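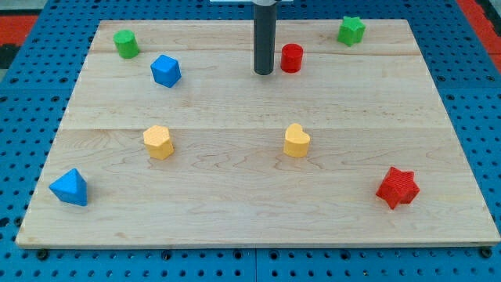
4. Oiling and Care of Your Drillel Board

Your Drillel board is shipped sanded and unsealed. Oil it before first use and again whenever the surface looks pale or feels rough. Set aside an evening for the first oiling, as the board needs to stand overnight.

You will need:
Sonine board oil (one bottle is supplied)
Two lint-free cloths
400-grit sandpaper
A sheet of newspaper or scrap cardboard

4.1 First oiling

1. Wipe the board with a barely damp cloth and let it dry on its edge for 3 hours.
2. Sand lightly along the grain with the 400-grit paper. Do not sand across the seams.
3. Brush off the dust, then wipe with a dry cloth.
4. Lay the board on newspaper. Pour a little oil in the center and spread it outward with the second cloth.
5. Oil the edges and the end grain. End grain drinks more oil than the face, so go over it twice.
6. Turn the board over and oil the back the same way.
7. Stand it on its edge overnight. Wipe off any oil left on the surface in the morning.

Note: Always oil both faces. A board oiled on one side only may cup.

CAUTION: Cloths soaked in oil can catch fire on their own. Spread them flat outdoors to dry, or put them in a metal can filled with water and close the lid. Do not leave them in a heap.

4.2 Daily cleaning

1. Scrape off crumbs and dough with a plastic scraper.
2. Wash by hand with warm water and a drop of dish soap.
3. Dry both faces at once and store the board upright.

Do not put the board in a dishwasher or leave it standing in the sink. Keep it away from stoves and radiators — steady dry heat will open the seams.

4.3 Replacement parts

Oil refills (300 ml) are sold under part number 1187. Order from the Jilanmont parts counter or from the dealer who sold you the board. For stains that do not come out with sanding, see section 5.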